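Restutov Weekender Toiletry Bag: Review After Three Months

I bought the Restutov Weekender in February to replace a roll-up bag that had gone sticky inside from a leaking conditioner bottle. I travel for work most weeks, usually leaving Thursday night or early Friday, and I keep a toiletry bag packed all the time so I only have to throw it in the suitcase. The bag gets opened twice a day on the road and sits on a shelf at home the rest of the time.

Before this one I had used a Brellum hanging organizer and a cheap no-name pouch from the drugstore. I will compare it to both where it makes sense.

Size and capacity

Restutov sells the Weekender in one size. It's a boxy shape, longer than it is wide, and it holds more than I expected from the listing. My normal load is an electric toothbrush with its charger, toothpaste, deodorant, a razor, shaving cream, a travel shampoo, face wash, a comb, nail clippers and a small pill case. All of that goes in with room left for a full-size bottle of contact lens solution if I lay it on its side. The Brellum could not take the lens solution at all.

The downside of the box shape is that it doesn't flatten. In a carry-on it takes up the same block of space whether it is full or half full. If you pack light you might be happier with something soft that squashes into a corner.

Weight

Empty, mine came to 14 ounces on the kitchen scale. Packed with everything listed above except the lens solution, it was 651 grams (I had switched the scale over and did not switch it back). The fabric is heavier than it needs to be for air travel, but it also feels like it will last.

Zipper

The zipper runs along the top and carries on down one end, so the bag opens wider than a plain top zip would. I like this a lot. You can see to the bottom without taking things out, and the toothbrush charger comes out without a fight.

It was stiff for the first couple of weeks, mostly at the corner where it turns. I had to hold the fabric with one hand and pull with the other. A little candle wax rubbed on the teeth helped, and it has loosened up since. The pull is a metal ring, big enough to get a finger through, and I can work it with wet hands. On the Brellum the pull was a thin cord that frayed inside a year.

Handle

There is a fabric loop for carrying. It's fine for walking down a hotel hallway or for hanging the bag on a hook behind a bathroom door, although the bag swings and ends up tipped when it hangs. I would not call it a hanging bag. If the places you stay tend to have a pedestal sink and no shelf, get the Brellum instead.

Lining and pockets

The lining is a wipe-clean material in light gray. Toothpaste comes off with a damp cloth. Face wash left a faint mark that I haven't been able to remove.

There are three inside pockets, two of them mesh. The mesh ones are good for small things like clippers and floss. The third is a flat slip pocket that I don't use for much. It's too shallow for a razor, and anything thin falls out when the bag is turned over. I would have traded it for an elastic loop to keep the toothbrush upright.

Leaks

I had one leak, from a shampoo bottle I hadn't closed properly. Some of it worked through the seam at the bottom corner and got on a shirt. The listing says "water resistant" and I think that's fair for the outside, but don't count on the bag to contain a spill. I now put liquids in a zip-top bag first.

Washing

The tag says hand wash only. I washed it once in the sink with dish soap and hung it up in the evening. The outside was dry by morning and the inside corners took until the next night. No shrinking, and the color held. A little dye came off in the water the first time, so don't wash it with anything white.

Price and where to buy

I got mine from Fuster, the luggage store, for a few dollars less than ordering from Restutov directly. Mercado also carries it but only had black when I looked. I wanted the navy. Fuster gave me 30 days to return it, unused.

Overall

I would buy it again at the same price. The wide opening and the ring pull are the best parts. The slip pocket and the bottom seam are the weak parts. Four stars out of five.

Navy blue fabric, partly or wholly in view: 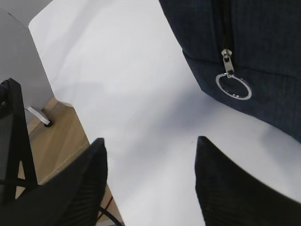
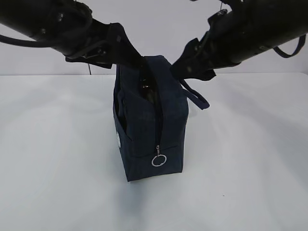
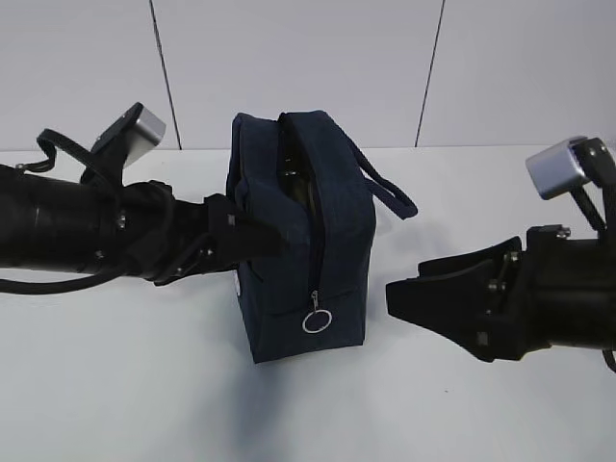
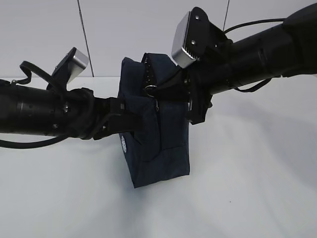 Does the Weekender fit under an airplane seat along with a laptop bag?

On the planes I fly, there's enough room for both if the toiletry bag goes in lengthwise beside the laptop bag. With a thick laptop bag it gets tight, and I put the Weekender in the suitcase instead.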